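FOR RELEASE IN JANUARY

Plutisance opens Nallovetti, a course for people who want to teach robots household chores by hand

Hi, I'm Rhiannon Trevor, and I'm writing this release myself because I've spent most of the winter on the thing it announces and I'd like to tell you about it in my own words. (Our usual release format has a quote from me in the second paragraph. You're getting the whole page instead, sorry!)

Starting this January, Plutisance is taking sign-ups for Nallovetti, a short practical course in showing a robot how to do a job. You don't write code. You pick up a pair of hand-held grippers, one for each hand, and do the chore with them while the cameras on the tools record what the jaws are up to. There's a second half to the course where you drive a robot arm by remote control, and I'll get to that further down, but the hand-held part is where everybody starts and it's the part I love.

We run it in small groups of 8. The first session is spent on grip alone: how to come in on something soft, when to stop squeezing, how to let go without flinging it. People laugh a lot in that session. Your hands know perfectly well how to pick up a sock, and then you put a gripper between you and the sock and suddenly you're four years old again.

After that we go straight to tidying. I picked it on purpose. I've sat through plenty of demonstrations with wooden blocks and plastic cups, and they're fine, they have their place, but a block always has the same shape from one minute to the next. A snack wrapper doesn't. It puffs up, it folds, it catches the light, and it sits on a blanket that wrinkles when you lean on it. If you want a robot that can help out in a bedroom, somebody has to show it a bedroom, with all the stuff left on the shelves and the trash bin wherever it normally lives.

So the core exercise is about as plain as they come. Trash off the bed, trash into the bin, one piece at a time. Each recording lasts 15 minutes at most, then you put the tools down and shake out your wrists. I mean it about the wrists. Osian Samuel thought I was fussing until he did three recordings back to back and couldn't open his lunch.

A few things we ask of people while they're recording, straight from the handout:

Move at the speed you'd use if you were a little tired. Fast looks great and teaches badly.

Keep the thing you're after between the two jaws on the way in. If you lose sight of it, back up and come in again.

Leave your mistakes in. A dropped wrapper followed by a second try is worth keeping. Talk to us before you delete anything.

Open the jaws all the way over the bin and hold for a beat before you pull back.

Let your other hand be useful or let it rest. Hovering just gets in the way.

That last one gets argued about more than anything else in the course. With two grippers going, it's tempting to have both of them chase the same wrapper, and then you've got a tug of war on camera. What we teach is that one side does the picking and the other side steadies something or stays out of it. Once you've got that down, trading jobs between left and right comes pretty naturally.

The other big sticking point is where to grab. A puffed-up bag has one good place to hold it and a lot of bad ones. Pinch the fat middle and it squirts out sideways. Take it by a gathered end and it comes along nicely. I can tell you that in one sentence, but a machine has to get it from lots and lots of grabs, on bags that are big, small, flat, shiny, half under a tissue. Same with the bin. It's an easy target when you're standing over it, and a much less easy one when your view is from the wrist and the whole room has tipped sideways.

A puffy blue snack bag held over the blanket, and open jaws over the trash already in the bin:

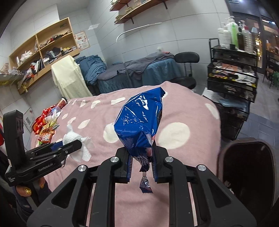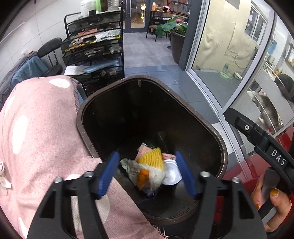

Zinash Seyoum read a draft of this release and wrote back that I'd made the hand-held part sound too easy. Her complaint is a fair one, so I'm passing it along. When you hold the gripper yourself, she says, your shoulder and your feet do half the work and you don't notice, because you just lean or take a step. A robot arm bolted to a table can't take a step. She's seen people turn in lovely recordings full of reaches that no arm in the building could copy, and she would like every student to spend time on the remote control rig before they decide they're any good at this. "Make them drive it first," was how she ended the note.

We talked it over and met in the middle. Hand-held still comes first, because it gets people confident and it gets them into real rooms with real clutter. But the remote half has grown from a single afternoon to 5 full sessions, and it now begins in the second week, so you go back to your hand-held recordings knowing what the arm can and can't reach. I tried the new order myself and, well, she had me. My first set of recordings after a morning on the rig looked completely different. I'd stopped twisting my elbow out to the side every time I went for the far edge of the bed.

The remote sessions use the Gestton, which is our own tabletop arm, and Sjöberg, the control desk we've been building alongside it. You sit at Sjöberg, move a pair of handles, and the Gestton follows. There's a tiny lag. You get used to it by lunchtime. What takes longer is judging depth from a screen, and Masaru Yokoyama has put together a really nice set of warm-ups for that, starting with crumpled paper and working up to anything see-through. Clear wrappers are the worst. I've seen grown adults miss a piece of cellophane over and over and then just get up and go for a walk.

Who's it for? We've had interest from care homes and from a couple of college robotics clubs, and also from people who clean for a living and are curious what all this is about. I'd especially like more of that last group. They're better at it than the engineers, by a lot, and they have opinions about bins that have already changed our handout. No background is needed. If you can stand for a while and hold a tool that weighs less than a bag of sugar, you'll be fine, and we have a seated version if standing is a problem.

What you leave with: your own recordings, a certificate if you like certificates, and the chance to be put on our paid list for future recording work. There's no obligation there. Some people do the course out of plain curiosity and go back to their lives, and that's great too.

What we get out of it: with your signed okay, your recordings go into the set we use to train the Gestton on tidying. You can say no and still take the course. You can also say yes and change your mind later, and we'll pull your recordings out. Dilwyn Hopkin wrote the consent form and kept it to 2 pages in normal English, and if there's a line in it you don't follow, he wants to hear about it.

Please don't come expecting a finished robot butler. The Gestton can pick up a fair number of things and it still gets confused by fleece. We're working on fleece.

Press are welcome to sit in on a grip session, or better yet, take one. Bring short sleeves. Wear whatever nail polish you want, but leave the rings at home, they scratch the handles.

Sign-ups are open now through the Plutisance front desk and on our website. For interviews, a seat in a session, or a copy of the handout, write to me, Rhiannon Trevor, care of the Plutisance press desk. For questions about the control desk or anything involving depth and cellophane, ask for Masaru Yokoyama. Mornings are best for both of us.

About Plutisance

Plutisance makes the Gestton tabletop arm and the Sjöberg control desk, and runs the Nallovetti course.

ENDS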